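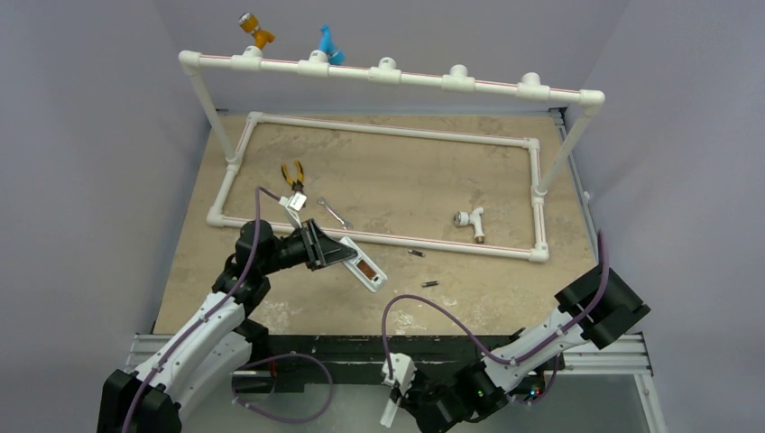

Judska Township Charter Study Group
Minutes of the Regular Meeting, 03/08/2022

Call to order

The meeting opened at 7:08 p.m. in the Jallthorpe annex, eight minutes behind schedule, the first eight having gone to a discussion of whether we could start without a gavel. We could. A quorum of 8 members was present.

Approval of previous minutes

Approved with one correction. The word "heated" on page two was changed to "spirited" by a vote of 5 to 3, following a spirited discussion.

Old business

1. Preamble. The drafting team brought back three versions. Version A runs to one sentence. Version B runs to one sentence and a semicolon. Version C is 136 words long and mentions Providence twice. Members liked A, respected B, and asked that C be read aloud only once. Motion to adopt A passed, 6 to 2.

2. Powers of the township supervisor. Article 4 currently says the supervisor "shall have such powers as are customary." A member asked whose customs. The answer given was "Judska's," and the member asked for that to be written down someplace, which was felt to be the purpose of a charter. Sent back to the drafting team with instructions to list the powers. The team requested a limit on the list. The limit was set at 13.

3. Recall of elected officials. The draft requires 1000 signatures. The Pimley end of the township pointed out that it does not have that many voters and could not recall its own trustee if he moved to the moon. The Jallthorpe end saw no difficulty. After forty minutes the group agreed that the figure should be a percentage of voters in the trustee's own district, and that the percentage should be decided some other night.

New business

4. Boundary at Naidoo Creek. The 1850s survey places the line at "the creek," and the creek has since made other arrangements. Two households on the Pimley side pay Jallthorpe road assessments and would like either the money back or the road plowed. The clerk's office will be asked for the original plat.

5. Separation of offices. Motion that the same person may not serve as both assessor and chair of the assessment appeals board. Passed, 7 to 0, with the current holder of both offices abstaining.

Public comment

One resident spoke in favor of leaving the existing charter alone. Asked which part he liked best, he said he would need to see a copy. One was provided.

Next steps

Revised Articles 4 and 7 are due to the clerk before the next meeting. The full draft goes to the township board in September.

Adjourned at 9:36 p.m. The motion to adjourn was the evening's only one to be seconded by everybody.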